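4. Fitting the Skimeo fabric panels

This section covers hanging the fabric panels on a finished Drernlow stand. Complete section 3 (assembling the posts and rails) before you start. The stand must be level and all corner screws must be tight.

4.1 Parts and tools

Back panel, 1 piece
Side panels, 2 pieces, marked L and R on the hem tag
Hem clips, bag of 60
Tension cord, 1 length per panel
Steam iron or hand steamer
Tape measure
Soft pencil or tailor's chalk

The clips supplied with the Bastar pattern are the same as those supplied with plain panels. Clips from older stands have a narrower jaw and do not hold the double hem.

4.2 Preparing the fabric

1. Unpack the panels and lay them flat, printed side down.
2. Press each panel on the reverse with a medium iron. Keep the iron off the hem tag.
3. Let the fabric cool flat before you lift it. Warm fabric stretches under its own weight and hangs unevenly.
4. Check the hem tag on each panel. The tag goes at the top, facing out.

Note: Panels may be washed before fitting. Wash all three together so that any change in color or size is the same across the set. Do not tumble dry.

4.3 Hanging the back panel

1. Find the center of the top hem by folding the panel in half. Mark it on the reverse with chalk.
2. Clip the center mark to the middle of the top rail.
3. Work outward from the center, alternating left and right. Place one clip every 7 inches.
4. Thread the tension cord through the bottom hem and hook both ends to the foot of the posts.
5. Tighten the cord until the wrinkles drop out. Stop before the hem begins to bow upward.

Caution: Do not stand on the table or the rails to reach the top clips. Use a step stool on a firm floor.

4.4 Hanging the side panels

1. Hang the L panel first. Start at the back post and work toward the front.
2. Overlap the edge of the back panel by the width of the side hem. The side panel goes on the outside.
3. Clip the overlap at the top, then at the bottom, then halfway between.
4. Repeat for the R panel.
5. Look along each corner from the front of the stand. Close any gap by moving the overlap clips inward.

Large patterns cannot be matched line for line at the corners. The side panels may be hung straight or with the pattern on a slant. A slanted panel needs extra clips along the front edge, where the fabric pulls on the bias.

Plaid on the back and both sides, with the pattern set at a steep angle on the left wall:

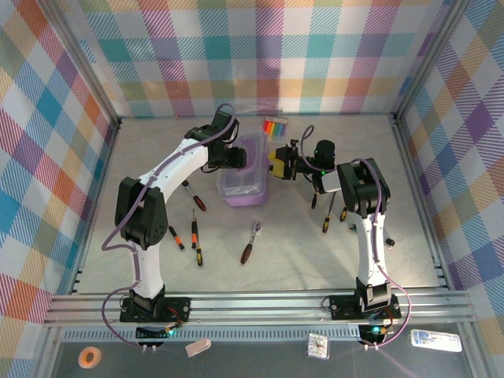
4.5 Checking the tension

1. Press the middle of each panel lightly with a flat hand and let go. The fabric should return without a lasting dent.
2. Measure the gap between the bottom hem and the table on both sides. Adjust the cord if the two readings differ.
3. Leave the panels overnight and check again. New fabric relaxes, and the cord usually needs one more turn.

If a panel sags in the middle but is tight at the ends, the clips have been placed from one side only. Remove them and start again from the center.

4.6 Cleaning and storage

Brush loose dust off with a dry clothes brush, working downward. Treat spots with a damp white cloth and mild soap. Do not use bleach or a solvent cleaner on printed panels.

Do not place a lamp of more than 50 watts within arm's reach of the fabric. Keep heaters and open flame away from the stand at all times.

To store the panels, remove the clips, loosen the cord and roll the fabric around a cardboard tube with the printed side out. Folding leaves creases that are hard to press out of the hem. Keep the clips and cords in the bag they came in.

4.7 Replacement parts

Order clips and cords under part number 803. Single panels are available in the Bastar and Filip patterns. State L, R or back when ordering, and give the color code from the hem tag. If the tag is missing, send a small cutting from inside the bottom hem.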